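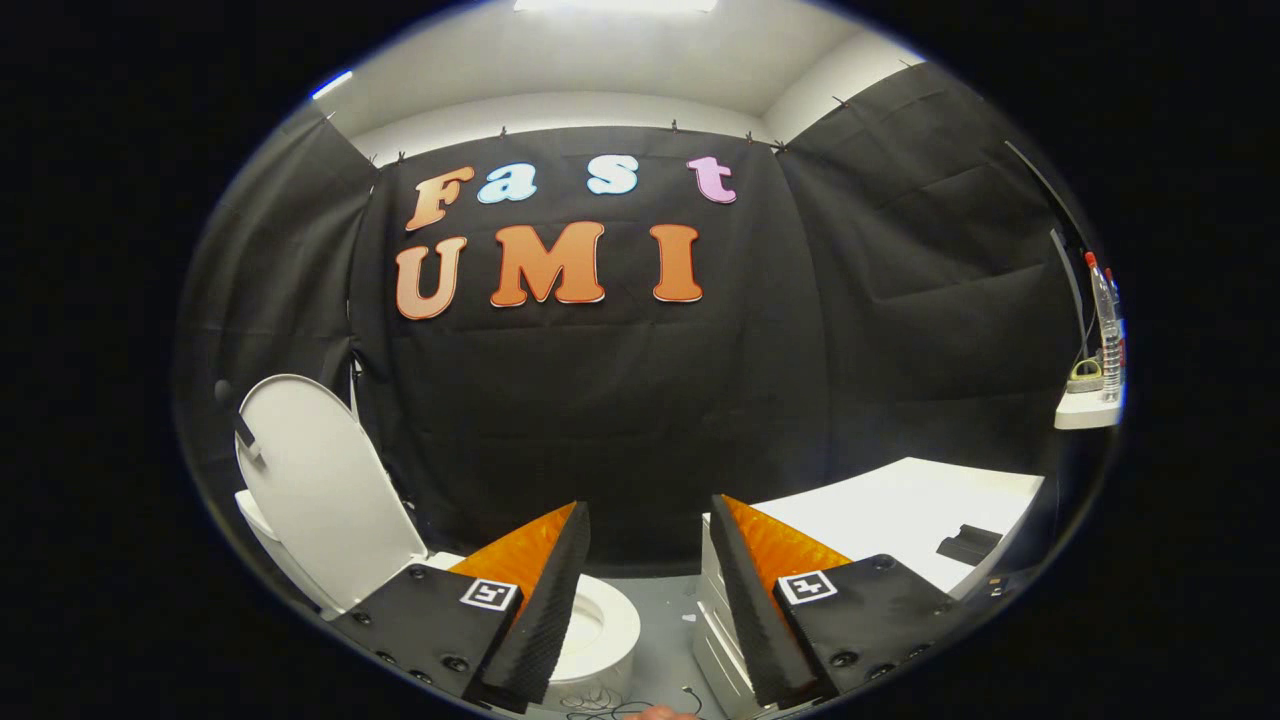
Handgreifer mit Markern auf beiden Fingern vor einer weißen Toilette, dahinter schwarze Stoffbahnen.

Magazin > Technik > Robotik > Regelwerke

Thema: Normen & Praxis

Zuletzt aktualisiert im September

Saubere Griffe: Wie ein Leitfaden das Vormachen regelt

Einen Toilettendeckel zu schließen dauert wenige Sekunden. Die Anweisung, wie man diese Bewegung für einen Roboter aufzeichnet, füllt bei Zovasent in Munditz drei Seiten. Das Unternehmen entwickelt Serviceroboter für Sanitärräume in Kliniken und Wohnheimen und arbeitet seit dem Frühjahr nach einem eigenen Regelwerk. Es heißt Ông, nach dem Projekt, in dem es entstanden ist, und umfasst 53 Seiten.

Der Anlass war unspektakulär. Bei einer internen Prüfung wurden 1693 Aufnahmen gesichtet, in denen Beschäftigte mit dem Handgreifer vorgemacht hatten, was die Maschine später allein tun soll. 836 davon waren für das Training unbrauchbar. Mal waren die Marker auf den Greiferfingern verdeckt, mal begann die Aufnahme erst, als die Bewegung schon lief. In vielen Fällen fehlte die Angabe, welche Aufgabe überhaupt gemeint war.

Eine Norm, die sich unmittelbar auf solche Aufnahmen anwenden ließe, fanden die Verfasser nicht. Die Vorschriften, mit denen der Betrieb bis dahin gearbeitet hatte, behandelten den fertigen Roboter: Kräfte, Abstände, Not-Halt, Kennzeichnung. Wie die Bewegungsdaten zustande kommen, blieb den Teams überlassen, und jedes Team hatte seine Gewohnheiten.

Vor der ersten Aufnahme

Der Leitfaden beginnt beim Arbeitsplatz. Jede Station bekommt ein Blatt mit den fest eingebauten Gegenständen, der Beleuchtung und dem Hintergrund. Wird etwas davon verändert, gibt es eine neue Blattnummer. Ablagen dürfen benutzt werden, aber was darauf steht, wird notiert. Kabel sollen an der Wand oder unter einer Abdeckung geführt werden. Liegen sie am Boden, muss die Person mit dem Greifer den Weg vorher abgehen und entscheiden, ob sie anfängt.

Danach kommt das Werkzeug. Beide Marker werden auf Kratzer, Schmutz und abgelöste Ecken geprüft. Die weichen Auflagen an den Fingern sind Verschleißteile und werden getauscht, sobald sich die Oberfläche verändert - auch mitten in einer Serie. Schrauben werden zu Schichtbeginn nachgezogen. Ein Greifer, der heruntergefallen ist, geht ohne Ausnahme zurück zur Kalibrierung.

Auch die Hand kommt vor. Sie bleibt am Griff und hilft nicht nach. Wer den Deckel mit dem kleinen Finger stützt, zeigt der Maschine eine Bewegung, die sie mit zwei Fingern nie ausführen kann. Solche Aufnahmen werden verworfen, selbst wenn der Deckel am Ende richtig liegt.

Hygiene als eigenes Kapitel

Am längsten wurde in Munditz über die Hygiene gestritten. Eine Toilette, die nur als Übungsobjekt dient, gilt nach dem Leitfaden trotzdem als Sanitärgegenstand. Ein Greifer, der an ihr eingesetzt wurde, darf erst nach einer Wischdesinfektion an eine Küchenstation. Der Wechsel wird am Gerät vermerkt. Ein Teil der Belegschaft hielt das für übertrieben, weil die Übungsobjekte keinen Wasseranschluss haben. Die Regel blieb. Sie soll eine Gewohnheit einüben, die später beim Kunden gilt.

Wisoswood, ein Hersteller von Einrichtungen für Pflegebäder, hat das Kapitel übernommen und verlangt es inzwischen von seinen Zulieferern. Andere Teile des Leitfadens lehnt das Unternehmen ab. Die Pflicht zum Stationsblatt sei für kleine Betriebe zu aufwendig, heißt es dort, und ein Foto vom Aufbau reiche aus. Zovasent hält dagegen, dass man auf Fotos keine Maße ablesen kann.

Was wegfällt, bleibt gespeichert

Ungewohnt ist der Umgang mit Fehlern. Missglückte Versuche werden mit einem Grund versehen und getrennt abgelegt. Gelöscht wird nur, wenn Unbeteiligte oder persönliche Gegenstände zu erkennen sind. Über die Einstufung entscheidet eine zweite Person, die bei der Aufnahme nicht dabei war. Das kostet Zeit, und in Wochen mit vielen Aufträgen bleibt der Stapel liegen. Der Leitfaden setzt dafür eine Grenze: Was nach zehn Arbeitstagen nicht geprüft ist, darf nicht ins Training.

Derzeit gilt Ông für 62 Stationen. Eine überarbeitete Fassung ist in Arbeit, vor allem das Kapitel zur Beleuchtung. Helle Deckenleuchten spiegeln sich auf glänzenden Flächen, und bislang steht dazu nur ein einziger Satz im Text - Reflexe seien zu vermeiden. Die neue Fassung soll Abstände und Winkel nennen.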